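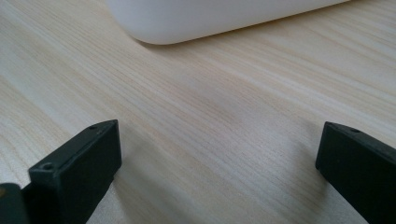 Progress report, second period
June
Prepared by the Simbridge project office

The grant covers the restoration and public screening of hand-drawn animated films made at the former Gerkix studio. It runs over three periods, and this report deals with the second. The first report set out the condition of the material and the order of work. Neither has changed.

Scanning

Both reels of the short feature "Finen" have now been scanned. Reel 2 took longer than planned. It had shrunk enough that the first pass drifted at the splices, so we slowed the transport and ran it again. The second pass is the one we are using. The first has been kept on the backup drives until the picture work is signed off.

Of the production drawings held with the film, 570 have been scanned and named to match the shot list. Most are pencil layouts for the harbor and market sequences. The color guides are in a separate folder and will be handled in the next period. Several sheets carry notes in the margin about camera moves, and we have typed these up because they settle two questions about the running order of the market sequence.
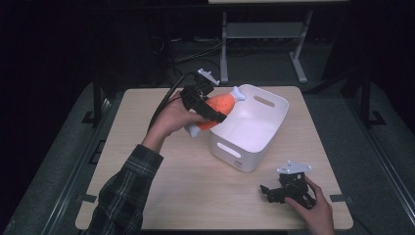
Tabletop with open white bin.

Picture and sound

Dust and scratch removal is finished on reel 1 and under way on reel 2. We are leaving the cel shadows and the small paint changes between frames alone, as agreed in the application. Where a scratch crosses a face or a line of lettering, the repair is done by hand and checked against the drawings.

Color is slower. The release print has faded toward pink, and the only reference we trust is a set of painted backgrounds. Grading of the harbor sequence is complete. The night scenes still look too blue on the projector, although they look right on the monitor, and we will run another test before going further.

The sound track has been transferred and cleaned. There is a hum under the opening song that we have reduced but not removed. Taking out more of it dulls the voices.

Screenings

A work-in-progress screening was held at the Bhutto cinema, which seats 200. The house was a little over half full. Audience cards asked mainly for subtitles on the songs as well as the dialogue, and for a printed sheet on the places the backgrounds were drawn from. We will do both. The subtitle file has gone back to the translator with the song lyrics added.

The touring program is behind. Two venues have confirmed and one has asked for a later slot.
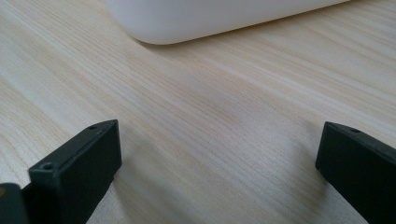 Page last updated: June, 4:15 p.m.

Budget

Spending is within the total. Scanning went over its line because of the second pass on reel 2, and the difference was covered from the travel line, where the touring delay has left money unspent. We are asking for approval to make that transfer permanent. No other changes are requested.

Next period

Work planned for the third period is as follows:

Finish picture repair on reel 2
Complete the grade, starting with the night scenes
Scan the color guides
Deliver the subtitled screening copy
Confirm dates with the remaining venue

The main risk is the grade. If the projector test does not settle the night scenes, delivery of the screening copy will move back by some 3 weeks. The closing date of the grant would not be affected.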